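4.2 The Kitchen Module of the Novine Kit

We reviewed the kitchen module of Novine, a commercial simulation kit for two-armed manipulation, as it ships to licensed labs. The module contains 2831 object models and a task editor called Nina. All trials were run on the Kalletstead server in November with the vendor's default physics settings.

Each task was run 400 times per policy, with a limit of 500 simulation steps. Object positions were drawn again at the start of every run. We changed nothing in the kit except the logging – the stock logger drops finger contact data when both hands touch the same item.

Setup took one person an afternoon. The vendor's manual covers the arms well but says little about the hands, and we had to read the joint limits out of the model files. Figure 5 gives a counter layout from the produce task.
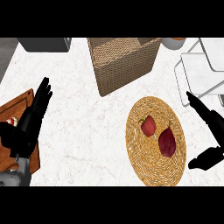

Lizeth Sánchez, corresponding author

Figure 5. Produce task in the kitchen module, with a red bell pepper on the round woven placemat and the two black hands over the counter.

Most failed runs in this task ended with an item pushed off the placemat during the approach. Lowering the approach speed in Nina helped the left arm more than the right. We report both settings in Section 4.3.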